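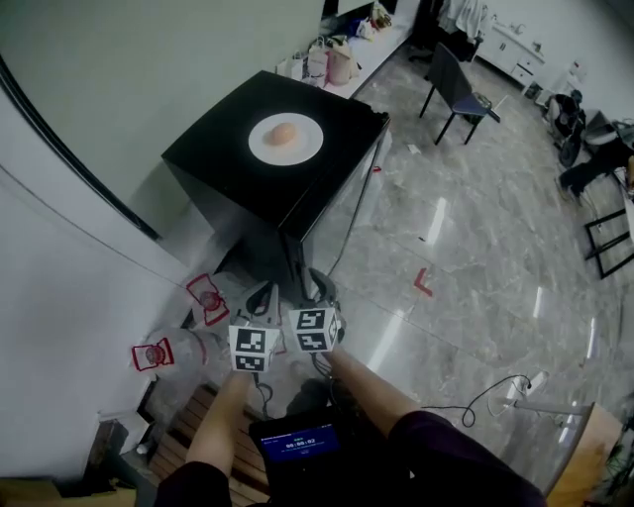
Zaltow Facilities Helpdesk
Ticket 286
Category: Catering and display furniture
Location: Haveck building, ground floor, tiled area
Priority: Normal
Status: Closed, with one action carried forward

Summary of the request

The requesting department reports that the black cube stand used for presenting bread is not keeping its plate in position. The stand has a flat top and a glossy finish. It is used with a round white plate holding a single bread roll. The department states that the plate moves when the roll is lifted from it, and that on two occasions the plate has had to be caught by hand. No breakages have been recorded.

The department asks that the stand be made safe for use or exchanged for another model. It also asks for advice on the cable at the right-hand side of the stand, which trails down to the floor.

Entry 1. Received 09.15

Request logged and acknowledged. The department was asked to confirm whether the fault occurs with one plate only or with every plate in the set, and whether the stand has been moved since it was delivered.

Entry 2. Reply from the department

The fault occurs with every plate tried. The stand was moved in March, when the floor was cleaned, and was afterwards returned to what was believed to be its former place. The red tape on the floor was put down before the move. One piece is near the base of the stand on its right side, and there is an L-shaped mark further to the right. The department is not certain which of the two was intended to show the position of the stand.

Entry 3. Site visit

The stand was inspected in place. The following was recorded.

The top was checked with a spirit level and found to slope slightly towards the front. The stand itself is sound and its joints are tight. The slope comes from the floor, where one of the grey marble-patterned tiles is set a little lower than those next to it.

The top surface had a thin film of polish. A clean plate placed on it could be moved with one finger. After the film had been removed with warm water and a small amount of washing-up liquid, and the surface dried, the same plate required a firm push.

The stand is 58 cm high. This is within the limit given in the Onu guidance sheet for display furniture — the sheet permits unfixed stands up to 77 cm, provided that they do not rock. The stand did not rock when pressed at each corner.

Entry 4. Advice issued

The department was advised as follows.

1. Polish is not to be applied to the top of the stand. The front and sides may be polished as before.
2. The plate should be wiped underneath before it is put down. Flour and crumbs collect on the foot ring and act in the same way as the polish.
3. The roll should be placed as near to the middle of the plate as is practical. A roll set towards one side will lift or turn the plate more readily if it is taken up at an angle.
4. The cable should be secured to the side of the stand with clips and should not be left to hang.

Entry 5. Reply from the department

The plate has remained in position since the top was cleaned. The department is content with items 1 and 2. On item 3, it was observed that staff place the roll in haste and that the instruction is unlikely to be followed on every occasion. The department asks whether a non-slip disc could be supplied.

Entry 6. Parts

A clear non-slip disc was ordered from Clutia under part number 225, together with a packet of cable clips. Delivery was expected on Friday and was made on that day. The disc was fitted beneath the plate and is not noticeable from the front.

Entry 7. Surrounding floor area

During the visit it was noted that stock had been left on the floor to the left of the stand. This comprised two clear plastic packages with red-bordered labels beside the white wall, and, nearer to the walkway, a slatted wooden pallet and a brown cardboard box. The department was reminded that packages are to be stored off the floor and that pallets are to be returned to the goods entrance once cleared.

The department replied that the packages would be taken to the store room and that collection of the pallet had been requested.

Entry 8. Closure

The department confirms that the plate is steady with the disc in place and that the cable has been clipped. The fault is regarded as resolved.

Carried forward: the low tile has been referred to the flooring contractor under a separate ticket. Until it has been reset, the stand should remain where it is. The red tape should also be left down until the correct position has been agreed, after which the piece that is not required will be removed.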